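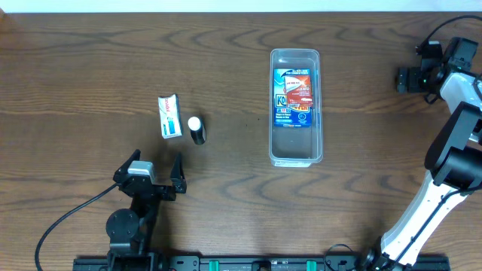

I'd been told to wear shoes I could stand in all day, which is a funny thing to hear before an interview, but Ojārs Kalniņš doesn't really sit down. He runs the demonstration room at Gitodari, up on the second floor of an old office building in Netville, and when I got there on 6th February he waved me over to a table without letting go of what he was doing.

What he was doing was moving a small carton into a plastic container. Or his robot was, with Ojārs steering it. Then he took everything out, shifted the things an inch or two, and did it again.

"People come up here expecting the robot to be the show," he said. "The show is me putting the toothpaste back."

So what's all this putting back for? Gitodari collects examples, which they call episodes, of two-armed robots packing small store goods. A person drives the arms through the job, the cameras and the joint positions get recorded, and a learning system later studies the whole pile and tries to work out what it should do by itself. Gitodari doesn't build the learning system. That part belongs to the customer, a firm named Eyvindsson that wants to pack mixed orders for little pharmacies and corner shops. (I asked how many shops. He said I'd have to ask Eyvindsson, and Eyvindsson didn't write back.)

On a good day one operator gets through 76 episodes. I said that sounded low and he laughed at me, quite kindly.

"Sit down and try it, then tell me it's low!"

I did try it! It took me four goes to pick up a bottle, and on two of those I knocked over the thing standing next to it. The grippers have just two fingers, and you get no feeling back from them at all, so you're judging everything by eye. I kept squeezing the handle harder, as if that would help. Ojārs said every new operator does that for the first week.

What surprised me is that he kept one of my bad tries. I assumed he'd delete the lot. But in the last one I'd bumped the bottle, stopped, backed up, and gone in again from the other side, and he was really pleased with it.

"That's gold for me," he said. "If I only ever give it perfect grabs, it has no idea what to do when a grab goes wrong. The first set we sent out, back in May, was beautiful. Very smooth. I drove nearly all of it myself. And they called us and said the arm misses by half an inch and then it just carries on, it goes over to the box with nothing in its hand and opens up, very proud of itself."

So now there are rules about mess. Operators have to change where the container sits every 10 episodes, and swap which arm goes first. Clear containers are used a lot, partly because they're a pain (the table shows right through the bottom, and the edges come and go with the light). Flat packages get mixed in with bottles and cartons. A flat package is the worst of all, according to Ojārs, and he has opinions about which end to pick it up by that I won't go into, although he did, for quite a while.

I wanted to know if it gets boring. He thought about that one longer than anything else I asked.

"The middle of the afternoon, yes. And that's when the data gets bad, you can see it. Everybody starts to do it the same way. Same path, same speed, you could lay the recordings on top of each other. So I send them out for a walk." He used to load vans at Fanville for a living, and he says it was the same there, your hands find one way of doing a thing and then your head goes home early.

Each recording gets watched back by someone who didn't drive it. They write one plain sentence about what happened, and mark the spot where the hand closes and the spot where it lets go. I sat in on a bit of that, too. The two checkers were arguing over whether a carton leaning on the wall of a container counts as "in." They'd been having this argument since the week before, and the written guide now has most of a page on leaning.

Does he think the finished system will be better at this than he is? "Faster, maybe. I don't mind that. But I'd like to see it do the flat ones." Then he asked me to hand him the bottle, moved it a little to the left, and started the next recording.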